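Sikarard Valley Private Well Testing Project
Progress report to the Asante Fund, spring through June

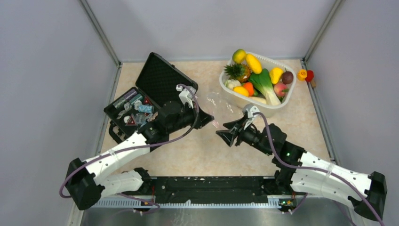
A reader of our winter report wrote back to ask why we test wells at all when the county already does it, and whether the grant was paying for the same work twice. The county tests public supplies only. A private well is the owner's business from the day it is drilled, and in this valley many of them have not been sampled since the house was sold. We should have said so in the winter report.

Where we stand

The grant covers tests for 1000 households over the full term. At the end of June we had results back for almost half of them. That is behind the schedule we gave you. March was lost to flooding on the lower road, and we did not want to sample wells under standing water and then report those numbers as normal. Those households have been moved to late summer.

The upper valley is finished except for a few places where the owner is away for part of the year. Skikard and the farms along the creek are next. Sign-up in Skikard has been slow. People there tell us the water has always tasted fine, and a letter through the mail does not change that. The evening table at the grange hall worked better than the letters did, and we plan to run it again after haying.

What the tests show

Coliform bacteria remain the most common problem, mostly in older dug wells with cracked or loose caps. Nitrate is high in a smaller group of shallow wells close to fields. Arsenic shows up in the drilled wells on the east side, which matches what the drillers have been telling us for years. We have not found lead in the well water itself. Where lead was present it was in the first water drawn in the morning and gone after the tap had run, so it is coming from the house plumbing.

Every household gets its own results by mail with a plain explanation. If a result is over the limit we also call. Results are not shared with neighbors, buyers or the county unless the owner signs for it, and so far most have chosen not to sign.

Repairs

You asked us to keep repair money separate from testing money, and we have. The repair line has paid for new caps, chlorination and a second test afterward. It has also paid toward 3 treatment units for arsenic. These are the expensive item. With installation, one of them came close to $3000, and the owner is responsible for the filter changes after that. We now go over the yearly cost before anyone agrees to a unit. One household decided to buy drinking water instead and leave the well for washing and the garden, and we think that was a reasonable choice.

Lab and shipping

Casico continues to do the lab work at the price agreed last year. Turnaround slipped in April and is back to normal. Bacteria samples have to reach the lab the day after they are drawn, so we collect in the morning and the courier leaves at 2 p.m. A few batches missed the truck and had to be drawn again. We paid for those out of our own funds and have not charged them to the grant.

The instruction sheet for households has been rewritten. The old one told people to remove the aerator from the tap but did not say to let the water run afterward, and some of the early bacteria results may have been affected. Those households have been offered a free repeat.

Budget

Testing is under budget because the count is behind. Mileage is over, since the upper valley took more return trips than planned. We ask to move part of the unspent testing money to mileage for this term only – the total would not change. We are also raising the household share of a test from nothing to $50 for second homes. Year-round residents will still pay nothing.

Next period

Collection in Skikard and along the creek starts in August, with the flooded wells to follow once the ground has dried. The repeat tests will be fitted in on the same trips. We expect to make up most of the delay by the end of October, and the next report will include results by type of well.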